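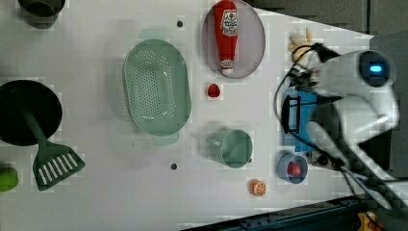

The kitchen table task, with the arm over the white tabletop.

Zako Kitchen Table Set
README, last updated Feb 14, 2020

Welcome! Zako is the student robotics club's manipulation project, and this folder holds the first batch of recordings we feel good about sharing. We started in September with an arm most of us had never touched, so getting to a real release is a big deal for us.

What's inside

125 episodes of one arm moving everyday kitchen things around a table. 80 were driven by club members by hand, and the rest are replays with the objects shifted. Each episode has its own folder with video, joint positions, gripper state and a one-line text instruction ("put the strawberry in the blue bowl" and so on).

The instructions were typed by whoever was driving, so the wording wanders. One person's cup is another person's mug. We left it that way on purpose – we want to see how well our Drultent model copes with the way people really talk!

Setup 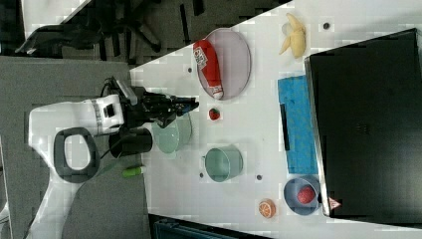
Objects go back on the table in a new arrangement between episodes, and the ketchup bottle often starts out lying on the plate. It's a tricky one to grab on its side, and easily our favorite. The colander isn't used in every episode, so check the object list in each folder before you filter.

Getting started

Unzip everything into one folder and run the Rollier script to check the files. It should finish with no missing entries. To play an episode, pass its number to the viewer, for example: view 47

Known problems

The gripper state lags behind the video in a few of the earliest episodes.
Episode 100 has no text instruction. We're still arguing over what it was supposed to be.
The Gil export only works with the older folder layout. A fix is on the way.

Using it

Free for classes, clubs and hobby projects. If you train something on it, please write to us – we'd love to see it run!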